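Small Packs and the Orange Box: Gallery

I keep notes on pocket tissues for the Wamby packing page. The subject is small: a soft pack of tissues in gold wrapping, and a hard orange box. I have handled over 100 packs for these notes, and I still find it not so easy to put a soft thing beside a stiff one without making it ugly.

I begin with surfaces. In the first picture please look at the back, where the white sheet has its gentle wrinkles and the long brown strip is divided into puffy parts. The yellow-orange piece comes in at the upper corner. 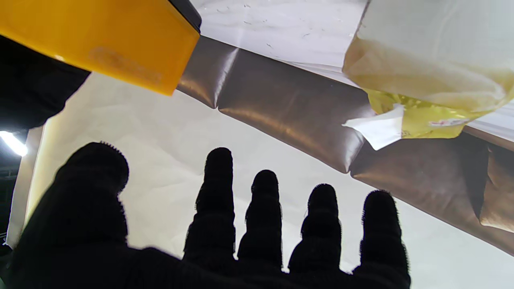

Gold Foil and Orange Plastic

The gold wrapping takes every fold and keeps it. In my notebook this is pack number 126, and beside it I wrote only "noisy paper." The orange plastic is smooth and has a rounded corner, so the two look very different when they are close together.
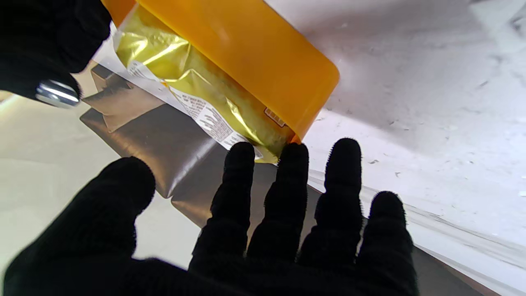 Creased gold foil under the orange plastic. The white label has several lines of very small text.

On the Marble Table

For Gus Ferreira, who wrote to me in April about tissue packs for a guest room: I like the kind which opens at the top. One tissue can stand out and the guest takes it with one hand. I would leave 30 centimeters free around it on a night table, if there is space.

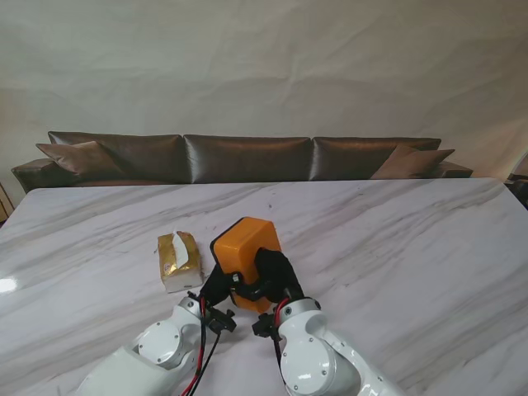 Tissue pack in gold wrapping, with one white tissue folded over at the top. The orange block is upright on the marble, and behind the table is the long brown sofa.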